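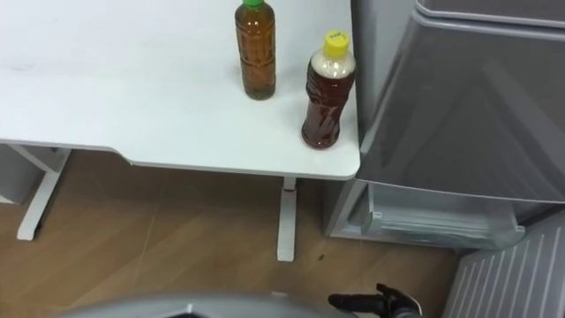
Call for participants: household chores study, Drirkum Home Robotics Lab

Can a machine put away the drinks, clear the table and close the refrigerator door properly? At the moment our answer is "sometimes", and we want to measure this better. For this we are looking for people who do such chores every day and who can tell us when the work is done well and when it is not.

The study runs from November in our test apartment in Dornia. It is part of the Orozco project, where we compare how people and robots do the same small jobs in the same rooms.

What you will do

You come to the apartment for 2 sessions. In the first session you do a list of chores yourself, in your usual way. The list includes moving bottles from a table to the refrigerator, wiping the table, loading a dishwasher, folding towels and sorting a bag of groceries. We do not teach you how to do it, because your own habits are what we want to learn.

In the second session you watch the robot try the same list and you give a score to each chore. You also tell us in your own words what you would not accept at home. Please be strict. In the spring we had a robot that put a full bottle in the refrigerator door shelf without problem and then pushed the door only half closed. Our engineers gave it a good score. Two of our testers said they would send it back to the shop, and we think they were right.

The robot is slow. One chore which takes you a minute can take it much longer, and it may stop in the middle. You can bring a book.

Who can take part

You are 18 or older and you do at least half of the housework where you live. You speak English well enough to explain your opinion. You can lift a full grocery bag. We are especially happy to hear from people who clean, cook or stock shelves as a job, and from people over 65. No technical knowledge is needed. If you work for a company which makes or sells robots, we can unfortunately not accept you.

We have 43 places in total, and 9 of them are kept for people who work in shops or hotels.

What you receive

Each participant gets 500 crowns after the second session, plus the cost of public transport inside the city. If you need to stop early, you are still paid for the session you have started.

Video and personal data

We record video in both sessions. It is used only by the research team and our partner Sakska, who builds the grippers. You can ask us to delete your recordings at any moment before the results are published.

How to apply

Use the form on the Orozco project page, or leave a message at the reception desk of the lab. Please write your age, your occupation, which chores you do most often, and if mornings or evenings are better for you. Morning sessions start at 9. We answer to everybody, also when the places are full, and we keep a waiting list for the next round.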